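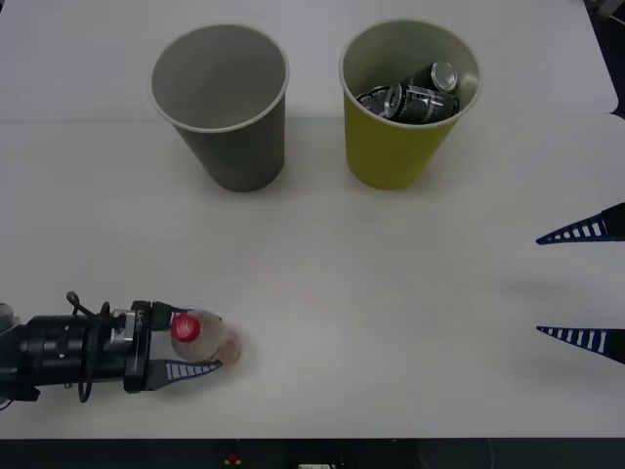
Debora Ruggiero wrote to us after her first month at work that the hardest part of being a security officer was to stand at a door for eight hours and still be polite to the last person who comes through it. We asked her if we may put this sentence on our page and she agreed, but she wanted us to add that her feet also hurt.

Hostomard is a private school for security officers and civil protection staff. We are located in Corthorpe, on the second floor over the post office, and we offer the basic licence course, the supervisor course, and shorter courses for people who already work in the field. Our students go on to guard hospitals, warehouses, council buildings, shopping centres and some building sites. A smaller number go to public service, mostly to the municipal patrol or to the emergency centre in Clunton.

How the school began

The school was started by Madhu Lodhi, after many years in uniform and then four years behind a desk, writing the duty rosters for a public protection service. During these years Madhu saw a lot of new officers arrive with a certificate and very little idea of what the law permits them to do. Some believed they could search any bag. Others believed they could not even ask a person for a name. The first course was held in the evenings, from six o'clock to nine, in a rented room with one heater, and it had 11 students. Seven of them finished.

We moved to the present address when the evening group became too large. The name Hostomard was painted on the old shop sign when we took over the lease, and we kept it. Many people ask what it means, and we have asked the owner of the building the same thing without success.

What we teach

The basic licence course is 157 hours. This is longer than the law requires, and we know that it makes us more expensive than the online schools. We use the extra hours for two things. The first is report writing. A security officer writes a report after nearly every incident, and this report can be read months later by a lawyer, by an insurance company or by a judge, so it must say what happened, at what time, and what the officer saw personally. We correct every report by hand and students rewrite it until it is clear. Students who learned English as adults, like several of our instructors, usually worry about this part, but they often become the most careful writers in the group.

The second is the law of arrest and detention. We go through it slowly, with real decisions from the courts, and students must explain in their own words where their authority stops. A private officer is not a police officer, and we repeat it so frequently that former students say it back to us on the street.

The rest of the course covers patrol, access control, radio procedure, first aid, fire safety, crowd behaviour, conflict and de-escalation, and the duties of an officer when the police or the ambulance arrive. First aid is taught by an outside instructor and has its own certificate.

The supervisor course takes 40 hours and is meant for officers with at least two years of experience. It deals with rosters, handover between shifts, complaints from the public, and how to discipline a colleague fairly. There is also half a day on transfers. In a large service people are moved from one post to another quite often, sometimes with one week of notice, and a bad handover can leave a building with the wrong keys and an old telephone list. We teach a written handover, signed by both officers.

The Rastogi method

Visitors to our open evening often ask about it, so we explain it shortly. Rastogi is the name of our role-play program. Students work in pairs, one as officer and one as member of the public, and then they exchange places. The person playing the public receives a card with a story which the officer does not know. Perhaps he lost a child in the crowd, perhaps he is only late and angry. Afterward both sit down and talk about it with the instructor. No grade is given for this.

Our students

Since we opened, 737 people have completed a course with us. The youngest was 18, which is the minimum age for the licence in our province, and the oldest was 66 and had retired from the railway. Nearly half of our current students are newcomers to Canada. We accept applicants with a record if the licensing office accepts them, and we recommend to ask the office first, before paying us anything.

We do not promise employment. We do keep a list of employers who have hired from us before, and we will tell you frankly which of them pay for the uniform and which do not.

Fees and places

Each group has a maximum of 14 students. A deposit of $200 holds your place and it is returned in full if you cancel before the course begins. The remainder can be paid in monthly parts. If your employer is paying, please send us the purchase order at least ten business days in advance, as the office is small and Madhu still does the bookkeeping personally, usually after supper.

The next evening group starts in January. Day groups start when there are enough names. For the group in Clunton we borrow a classroom from the library and the hours depend on when it is free, so please telephone before you travel.

The office is open from nine to four and closes for lunch at noon. There is no elevator at the moment, but we can meet you downstairs if you cannot use the stairs. Parking is behind the building, and the two places beside the loading door belong to the post office.

Filed under: About the school, Security and Civil Protection Training

Last updated: January

Contact us | Privacy | © Hostomard, Corthorpe. All rights reserved. | Back to top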